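Print | E-mail

Gripper trials at Traltmont: how we are getting on

19th October

Several of you have asked, usually in the queue for the kettle, what we have been doing on the floor at the far end of the Traltmont workshop all this time. The short answer is that we are choosing a gripper, and the long answer is below, so do get yourself a cup of tea first.

As regular readers will remember, we began the summer with two candidates. The Flutix is a parallel gripper with two blocky fingers that slide straight towards each other, and the Arruda is the one with jointed fingers that curl round whatever they meet. Both arrived with glowing paperwork and both, I must say, were a pleasure to unpack. We have since made 1614 attempts between them, all written up in the big green book (thank you to everybody who took a turn with the pencil, and to whoever keeps sharpening it).

For the everyday things - cups, small boxes, bottles of washing-up liquid - there was very little to choose between the two. The Arruda was kinder to anything soft, and it coped beautifully with a bag of rice that the Flutix could only pinch by one corner. If our work were all bags of rice we would have finished weeks ago! But the job we keep coming back to is lifting and sliding flat things, and flat things are where a gripper shows its character.

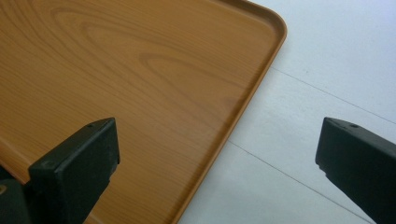
The hand-held version of the Flutix has been the great success of the autumn, and I would not have guessed it. You carry the gripper about yourself, with the camera looking out along the fingers, and you learn in an afternoon what used to take us a fortnight on the arm. Trays have taught us the most. With a shallow one like the wood-grain tray, you want one finger over the flat part and the other out over the floor, with the raised rim in the gap between them, and then you close up gently. It sounds simple, and by hand it very nearly is, but the rounded corners are a nuisance and most people do far better on a straight bit of the side. Getting low enough without scraping the floor is the other knack. The black fingers have picked up a fair few scuffs already, so we shall be ordering spares, and I would dearly like to try a pair with a thin rubber facing when we do.

Of the 1614 attempts, 671 were on trays and other flat things, and it was here that the Arruda fell behind. Its fingers want to curl, bless them, and on a low rim they tend to ride up and over. One or two of us think a different closing speed would cure it, and we may well be right, but it is only fair to say that we have not managed it yet.

The controller is a separate story. We have moved over to the Grutum box, which lets us change the closing force in small steps, and 40 newtons seems to suit the trays nicely. Please do write the setting down before you alter it, as we lost a whole morning to a mystery that was only somebody's experiment from the night before.

In November we hope to put the Flutix back on the arm and do a straight run of 1000 lifts, trays only, with the camera mounted in the same spot as on the hand-held one. If you would like to come and have a go before then, the sign-up sheet is on the workshop door. No experience is needed, though sensible shoes and a forgiving pair of knees are a help.

Print this item | E-mail to a friend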